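Atska demo day: cloth handling kit, Coughlan

Filed under: Visits

Kelly Dunmore and I drove over to Coughlan on a Saturday to see the cloth handling kit that Atska has been selling since July. We run a small contract cleaning and linen business, and Kelly wanted to know if a single arm could take over the wiping and folding work at our back tables. The demo was free. You had to register by email and bring closed-toe shoes.

Atska rents the rear half of a former print works. The front half belongs to a tile importer, and the sign on the road is theirs, so we drove past it twice. Parking is behind the building. Bjarke Bjarnason met us at the side door and gave us visitor stickers. There were nine of us in all, mostly from laundries, plus a couple from a hotel group who left before lunch.

The morning was a talk by Heiðrún Arnardóttir, who designed the fingers. The kit is called Trostska and it bolts onto an arm you already own or lease. You get the gripper, a small camera that mounts at the wrist, a controller box, and the software on a yearly license. The list price is $2501 for the hardware. The license is another $244 a month, and that was the figure most people in the room wrote down. Atska will waive it for the first 3 months if you sign up at a demo day.

She spent a good while on why cloth is hard. A box stays the same shape when you pick it up. A towel doesn't, and once it folds over the finger the camera loses sight of most of it. Her answer is a tapered finger that gives a little, and software that keeps working from partial views. She was open about the limits. Wet cloth over a certain weight is out, and so is anything with loose strings.

After coffee we went through to the work area. You book a slot and try tasks yourself from a tablet. Kelly chose picking up a cloth and wiping a table. I chose folding a hand towel in half. The tablet is simple enough. You pick a task from the menu, mark the corners of the work area, and press go. Stopping is a big button on the table, and the tablet also has one.

My folding run took longer than I would take by hand, by a lot. The first towel came out crooked and the second was fine. Kelly's wiping runs went better, though the arm skipped a strip along the far edge until Bjarke had her mark the corners again. He said most support calls are about corners.

Lunch was sandwiches in the office. I asked about service. Atska has 2 field technicians, both based in Nultden, which for us is a half day's wait at best. Fingers are a wear part and customers swap them on their own with a hex key. Tove Thorlacius, who runs a laundry near the coast, has had a kit on trial for several weeks and told us she changes hers at the end of each month. She likes it for wiping. She has given up on folding for now – too slow with the volume she has.

We asked for a written quote with the license split out, and for a trial on our own tables with our own cloths. Bjarke thought November was possible. The next demo day hasn't been set, but Inger Arnardóttir handles the sign-up list and answers email quickly. If you go, take the earlier slot, and bring a few of your own cloths in a bag. They let you use them.
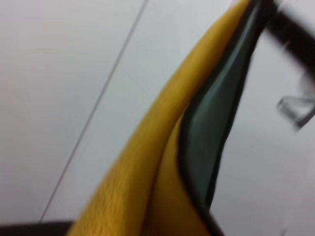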